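Sindau Two-Part Utensil Holder

I've sold kitchen bits at Skaleck for 12 years and I still get a little excited about a good chopstick stand! The Sindau comes in sage green plastic with small round holes across the front, and it sits on its own base tray (darker green, lifts off for rinsing). Mine lives on the table, right on the cloth – no hunting through drawers at dinner. Item no. 3758. 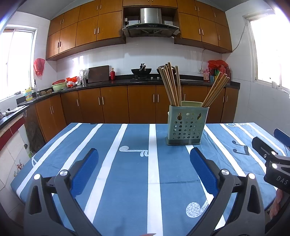 Related items
Olidik spoon rest
Makokha dish rack, 2 tier

Questions? Ask for Sze-wing Kwok
© Skaleck | Back to top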